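I've had the Pamlow bins for three months now and I've gone back and forth on them enough times that I thought I'd better write it all down before I change my mind again.

Some background, for what it's worth. I look after the consumables for a small training room: masks, dressings, syringes, pouches, all the little sealed bits that come in a big box and then end up everywhere. Before this we kept the lot in the cartons they arrived in. You'd put your hand in for a mask and come out with a fistful of gauze. Eun-ji Ok, who shares the room with me, had started keeping her own stash in a biscuit tin, and I can't say I blamed her.

So I ordered a set of 15 of the open-fronted ones in blue. They came to £57 with delivery, and the order code was 2705 if you're hunting for them on the Cavholm site, where the search is hopeless and keeps showing you garden planters.

**What I like**

They're the right size! I know that sounds like nothing, but I'd bought the Arnelon ones before and they were so deep that whatever you wanted had sunk to the bottom. With these I can look down and see straight away what's running low. A stack of masks goes in with the ear loops hanging over the side, so you grab a loop and off you go. Packets lie flat enough that I can read the label without fishing them out.

They wipe down nicely too. I give mine a going over at the end of the day with the same spray I use on everything else and the colour hasn't shifted. No clouding, no sticky patches. I did put a label on one and regretted it (the glue took ages to come off, a bit of cooking oil did the trick in the end).

**What I don't**

They're light. Lovely when you're carrying four at once, less lovely when they're nearly empty and you catch one with your sleeve. On a bare metal bench they skate about. I got round it by standing mine on an offcut of OSB, which has enough roughness to hold them in place, and it means I can pick up the board and shift the whole row in one go.

The other grumble is the clip-on dividers, sold separately, 15 to a bag. I wouldn't bother. Two snapped in the first week and the rest are in a drawer. Octavio Medina uses his for holding cables together, so perhaps they've found their calling.

Mine live on the left-hand side of the bench, next to the flattened cardboard I keep down to save the surface. The cardboard's looking sorry for itself and wants replacing, but the bins still look pretty much as they did in March. 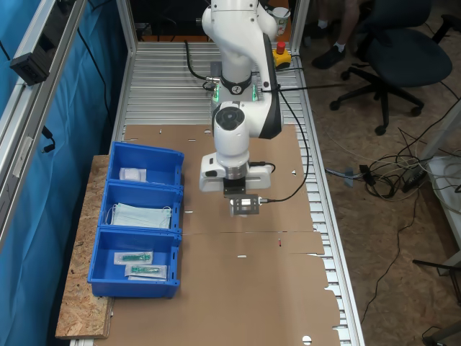

*Three of the blue ones on their board, with the masks in the middle.*

Would I buy them again? Yes, though I'd get the smaller set, as I've still got a few in their wrapping. If you've got a shelf with a lip on it you won't have the sliding problem at all. Ko do a similar bin with rubber feet for a bit more money and I was tempted, but they only had grey when I looked and I wanted something I could spot from the door.

Four stars. It would be four and a half without the dividers.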